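Open Day at Amwood: An Afternoon Among the Tabletops

I have been to open days at a brewery, a chocolate works and a place that bottles maple syrup, so my family was within its rights to ask why I spent a free afternoon in June at a company that makes the flat part of tables. My answer was that our kitchen table has a dip in it where the soup collects. Also, admission was free and the flyer mentioned sandwiches.

Amwood is at the far end of the industrial park, past the tile outlet and a lot full of parked boats. The sign faces the railroad, so if you come by train you will see it beautifully and be unable to get off. I came by car and drove past it twice. Check-in was a folding table at the loading dock. For a company in this line of business I had hoped for something grander, and I noticed that one leg was sitting on a folded flyer.

Visitors got a sticker, a pair of foam earplugs and a place in the two o'clock group. Our guide had obviously given the talk once already that day and was saving her voice for the third time. She started us in the board store, a cold, tall room that smells like a new closet. The boards arrive on trucks and then wait. They have to get used to the building before anyone cuts them, and she spoke about this with such sympathy that a man near me took his cap off.

Next came the saw. You look at it through a window, and what you see is mostly a hood and a hose. It was cutting squares that day, 1000 by 1000 mm, for a café chain. Everything at Amwood is measured in millimeters, even the distance to the restrooms, according to a sign I assume was a joke. I asked what a thousand of them came to in inches and was told "thirty-nine and change," which is the kind of precision I can live with.

Edge banding was the hit of the tour. A strip comes off a roll, meets hot glue, gets pressed to the side of the board and trimmed, and by the time you have worked out which part to look at, it's over. The group asked to see it again. We saw it again. The kids wanted a third go and so did I, but the guide had moved on to the finishing room and we had to trot.

Finishing is where the opinions are. Amwood sells its tops in four finishes, and the sample wall had all of them, set out at elbow height so you could lean on them like a customer. Kanura is the glossy one. It looks terrific until a human being touches it. Gasero has a grain you can feel, and crumbs can feel it too. Nogueira is dark and serious, and I would be afraid to eat cereal on it. The fourth is the plain matte white, which doesn't get a name, only a number I failed to write down. I walked by it at first. Then I went back and put my whole forearm on it, and stayed a while.

The sandwiches were egg salad. They were served on a glossy black Kanura top, and by half past three it looked like evidence.

After the break we could wander around the rest of the building on our own, within the yellow lines. I looked into the packing area, where corners get cardboard hats, and into a room of returned tops with their complaints taped to them. "Wobbles" was the most popular, and it seems unfair to blame the top for that. Then I found another of the white ones and gave up pretending I was there for general knowledge. 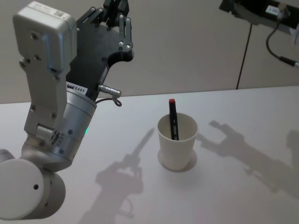 Page last changed: Sep 27, 2022

Matte white does one thing very well, and it's shadows. They go soft and gray on it. The glossy samples threw the ceiling lights straight back at me and I squinted through that whole end of the wall. Over a plain matte surface I could look as long as I liked, and I'm told I liked for quite a while.

I did ask about soup. The guide said a top that stays flat is mostly a question of what's on the underside, since a board finished on one face only will try to curl up like a stale tortilla. Ours at home is bare underneath. I have checked.

Some practical notes if you go next time. Wear closed shoes, because they do turn people away in sandals and then you have to wait with the boats. The earplugs are worth using near the saw. The offcut bin by the exit is free to pick from, but the big pieces are gone early, and I came home with a strip of Gasero suitable for serving one carrot. Parking is on the gravel side. Ordering isn't possible at the open day, so bring your measurements only if you enjoy carrying them. Mine are now on the refrigerator, in millimeters, and the soup still runs to the left.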